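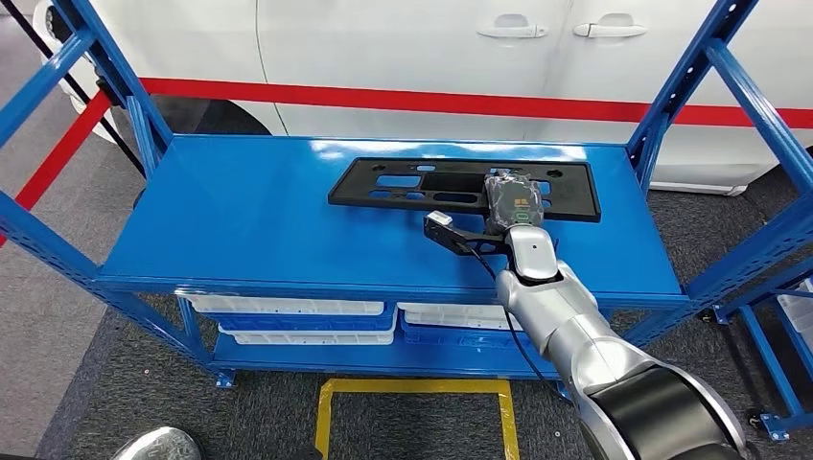
Figure 6. Arm at the rack, wrapped part held over the black panel.

6.2 Placing a wrapped part at the rack

The Lokine task pack lets a Munham arm handle single parts at an open shelf. It covers pick, carry and place. It does not cover unwrapping, sorting mixed bins or clearing a shelf that a person has left untidy. Plan for an operator to do these jobs.

1. Place the panel flat on the top shelf, long side parallel to the shelf edge.
2. Check that the arm cable hangs free of the containers on the lower level.
3. On the pendant, open Tasks and load program 913.
4. Set grip force to 40 percent for parts in plastic film.
5. Run the task 2 times at slow speed with a hand on the stop button.
6. Switch to normal speed.

Note: Glossy shelf surfaces reflect overhead light and can shift the measured height of the panel. If the arm stops with a height fault, dim the nearest lamp and repeat step 5.

Note: Film can hide the edges of a part. The arm may ask for a manual grip point. Select the point on the pendant and press Accept.

CAUTION: Film can slip in the fingers. Do not reach under a held part.

CAUTION: Keep feet and carts clear of the arm's working area while a task is running.

Unattended operation is not supported in this release. For bin picking, see the Imrie add-on guide.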